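Home | Archive | Household | About | Contact
Search this site Type and press enter

Folding microfiber on a small surface

The towels in this house are microfiber, bought in one batch when we moved to Losden. Cotton holds a crease under its own weight. Microfiber slides, and the top layer drifts off the bottom one unless both edges are set before the fold is pressed.

I used to fold on the bed. A mattress gives under the hand and the layers shift. A chair seat is better: hard, level, and at a height that suits me. The raised rim on ours gives a straight line to check the hem against. 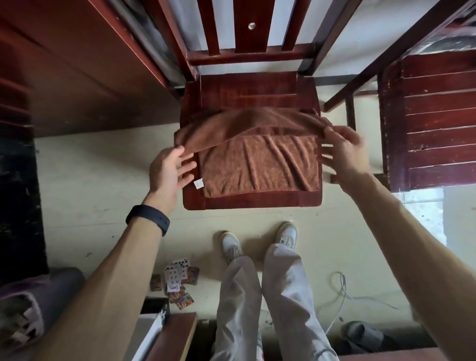 The method I settled on in April has three steps. Lay the towel with the care label at a near corner. Bring the far edge over and lift the upper layer once by its corner to let the air out. Smooth from the fold outward with a flat palm. Wrinkles in the lower layer have to come out before the second fold, or they set as ridges.

A batch of 10 towels takes me almost 15 minutes, including the ones I redo. Folded in quarters they fit the Trirnen shelf in stacks of four. In thirds they overhang the front edge and the door will not close.

Fabric softener coats the fibers and reduces absorbency, so I stopped using it. The towels cling more now when they come off the rack. A shake before folding deals with most of that.

Next I want to sort out the cloth bags, which have no fixed place at present.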